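Chapter 3
Learning the Job Over Again

When Serkari brought in its first automated packing line, the work didn't disappear. It moved. Packers who had spent years lifting and sorting were asked to show machines how a thing is picked up and set down, using grippers held in their own hands.
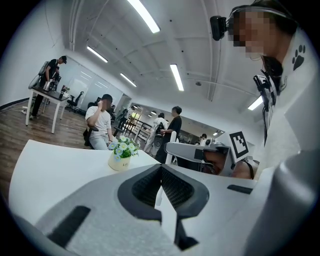

Eulalia Rivadeneira, a shift lead at the Durán site, found the new tasks lighter on the back and harder on the wrists. Breaks were reorganised in December. Pay grades took longer. This chapter looks at both, beginning with how jobs are described on paper.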